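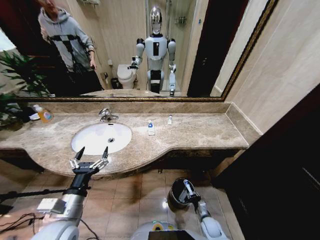

Jusine at the bathroom basin, with the mirror giving a view from the front.

Jusine home trials: your questions

We get a lot of post about Jusine, so we've gathered the things people ask most. If yours isn't here, write to us at Skonstead and we'll add it!

What is Jusine?
A humanoid robot you can borrow for household jobs. Skonstead builds the software and looks after the trials, and the robots live at our workshop in Rurkthorpe between visits.

Why so much fuss about bathrooms?
They're brilliant practice. You get mirrors, shiny taps, a curved worktop and little bottles of every shape, all within arm's reach. A robot that can find its way round a basin has learned a great deal (we get quite excited about this).

Does the mirror confuse it?
It used to. The Rustad update in February taught it to tell its own reflection from the room, and it now copes well with most wall mirrors. Mirrored cupboard doors that swing open are still hard going.

Will it fit through my door?
Probably. We ask for photos of the doorway and landing before we book you in. Very narrow cloakrooms are a no for now.

Do I need to clear the worktop first?
Please don't! Leave the soap and the toothpaste where you normally keep them. Do put away razors, medicines and anything you'd be sad to see dropped.

Is someone with it?
Always. A trained operator stays in the room for the whole visit.

How many homes have you visited?
252 so far, with 1,106 visits between them. Plenty of people ask us back.

What does it cost?
A single visit is £332, travel included. We know that's a lot for a wiped basin, and we'd love it to come down.

Can it clean the shower?
Not yet. Wet floors and steam are off limits.

Can I keep it?
Sorry, no. Visits only at present.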